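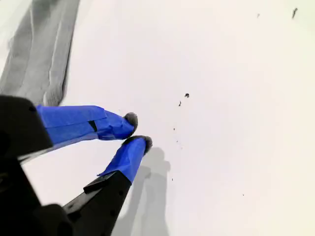

Helpers wanted for a home-built gripper arm, Pruldale shared workshop

We are looking for four people to join the Clititz build, a two-fingered gripper and arm being put together at the shared workshop in Pruldale. The work is part-time, in the evenings, and mostly unpaid. One of the four places carries a small fee, explained further down.

About the build

Clititz was started in February by Henryk Mazurek and Retno Pillai, on Henryk's kitchen table. It moved to the workshop when the arm got too long for the kitchen. The aim is a gripper that can pick up small and soft household things: folded cloths, socks, buttons, dried beans, a sheet of paper lying flat. It is meant to be cheap enough that someone else could build one from our notes with ordinary hand tools and access to a printer.

The gripper opens and closes reliably. The fingers are black, wound with blue tape, with soft grey pads at the tips. The tape was put on by hand and is still being changed as we try things. The pads are the part we are least happy with. They hold cloth fairly well and are poor with anything hard and small. They also pick up fluff and need cleaning between runs. We have tried several pad materials and written up only some of them, and that needs putting right.

The arm control software is Retno's work and is written in Python. It does what we need but is not documented.

The places

1. Fingertips and pads
You would cut, glue and fit new pads, wrap fingers, run the pick-up tests and write down what was dropped. Patience and tidy hands matter more than any training. Someone who sews, makes models or repairs shoes would do well at this.

2. Printed parts
You would redraw the finger mounts so that a finger can be swapped without taking the housing apart. You need to be able to use a CAD program of some kind. We use a free one and can open most files. Wouter Timmermans looks after the workshop printers and will show you how to book them.

3. Software
You would tidy up the control code, add a proper stop routine and keep a log of each run. You should be comfortable reading somebody else's Python. Experience with motors is useful but can be picked up here.

4. Build notes (paid)
You would write the instructions for other builders, take the photographs and draw up a parts list with prices. There is a single fee of 28 euros per finished chapter, for nine chapters. The money comes from a small grant made by Dreleo, the tool shop next door, and there is no more of it. Please send a page of something you have written, on any practical subject.

Time and place

We meet twice a week from seven until ten in the evening, in the back room on the first floor. We ask people to come to at least one of the two. The build notes can be done partly at home, but you would need to be present while things are being assembled. The first stretch of work runs to the end of February, after which everyone can decide whether to carry on.

There is a lift. The back room is heated but not well, so bring a jumper. Bicycles can be left in the yard.

What it costs

Workshop membership is 20 euros a month. We pay it for anyone who takes one of the places, for as long as they are on the build. Materials come out of the project box. If you want to buy something for the build, ask Henryk first or you may not get the money back.

Rules

Everyone does the workshop safety evening before using the powered tools. Thijs Baert runs it. You must be 18 or over, or 16 and come with an adult. Keep fingers out of the gripper while the supply is on, including when it is "only idling". Long hair tied back at the drill press.

Drawings and code will be put out under an open licence, and your name goes on the parts you worked on unless you would prefer it left off.

How to apply

Write a short message saying which place you want, which evenings you can usually manage and one thing you have made or mended. A photo of it is welcome. A CV is not needed. Leave it at the workshop desk in an envelope marked Clititz, or use the contact form on the workshop's page and choose "projects" from the menu.

Edmund Kołodziej reads the messages and will reply to all of them. We will ask people to come in for an hour, see the arm running and try a few pad changes before either side decides.

Places stay open until they are filled.

Posted September 9, 2026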